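Search this site Search

Hemido Cricket League Names Trarkance as Home Ground Partner for Summer Season

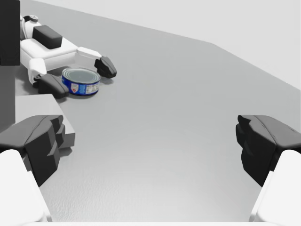 By Hemido Cricket League Media | 10/16/21

The Hemido Cricket League has signed Trarkance as its home ground partner for the coming summer. The agreement runs for 2 seasons and covers both the men's and women's Twenty20 competitions.

Under the deal, the main ground at Grodwood will be known as Trarkance Oval on match days. Work on the ground began in August, when the centre wicket block was relaid and new practice nets went in behind the western seats. The league will also add 350 covered seats on that side of the ground before the first round.

Grodwood hosted last season's women's final, which drew a crowd of 1,013. Both finals will be played there this summer, with the women's match in the afternoon and the men's match under lights.

The Amarasinghe Shield, played each year between the league's city and country sides, moves to Grodwood as well. It was held at the old showground until last year. Country are the current holders after a win by two wickets.

Club squads must be lodged with the league office before the opening round. Each club may name two overseas players, the same as last season. Players released by their clubs over winter can sign elsewhere without a transfer fee.

Junior members of all league clubs will get free entry to home and away matches at Grodwood. Finals are ticketed separately. Season passes bought before the ground announcement remain valid and do not need to be swapped.

The full fixture will be published on the league website once training times for the ground have been settled.

Media enquiries: Hemido Cricket League office, Grodwood

Recent releases
Umpire training nights open for bookings
Changes to the over rate rule
Amarasinghe Shield: country side retains trophy
Women's competition draw format explained

Contact us | Copyright Hemido Cricket League | Back to top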